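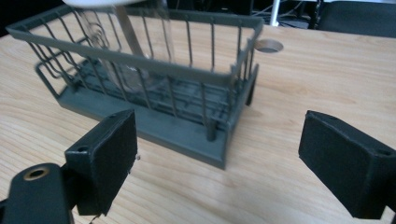 What does the Bultstead Drying Rack Collection cover?

The collection covers the draining and putting away of everyday tableware: plates, bowls, glasses and cutlery, together with the racks and trays that hold them between the sink and the cupboard.

## Summary

The Bultstead Drying Rack Collection is a set of 100 short written records on the use of dish racks in shared kitchens and workrooms. It was compiled for the Osterley Household Practice Series and is maintained by Verena Danzer, to whom corrections should be addressed. Version 2 replaces the earlier release in full.

## Contents

Each record is a plain text file and contains the following fields:

- `rack_type`: wire, slatted, folding or other
- `tray`: present, absent or built in
- `surface`: the material on which the rack stands
- `items`: the tableware placed in the rack, in order of loading
- `notes`: free text, in English

Records are grouped into 13 folders by kitchen. The Kļaviņa folder is the largest, with 44 records, and users who require an even spread between kitchens should draw a smaller number from it.

## Terms used

**Rack** means the basket or frame only. **Tray** means the solid base beneath it. The two are recorded separately, even where they were sold together.

**Upright** is used of plates standing on edge. Glasses are recorded as inverted, upright or leaning — the last applies to any glass resting against another item or the side of the rack.

**Cutlery** includes serving spoons and kitchen knives. Where cutlery stands in a glass or mug instead of a holder, the vessel is entered first and the cutlery second.

## Loading conventions

Contributors were asked to place plates and bowls before glasses and to keep sharp knives with the blade pointing down. These conventions were not always followed. Departures have been left as they were recorded, and no record was removed on that account.

## Known limitations

Pans and baking trays are poorly represented. The `surface` field was added in December, and in the older folders it was completed from memory by the contributors. Records made on a Sunday tend to be longer, as the racks were fuller after the midday meal.

Cleaning products are outside the scope of the collection. The word Urnex appears in several notes and refers to a container kept beside the sink; it has no bearing on the other fields.

## Use

The records may be copied and adapted for teaching and study, provided that the collection is named.

Comments

**pelham_r**
Is a mug counted with the glasses or with the bowls? I have found both in the Kļaviņa folder.

**V. Danzer**
With the glasses. The entries will be corrected in the next version.

**teatowel**
Please consider a field for whether the tray has a spout. Ours does not and it makes a great deal of difference.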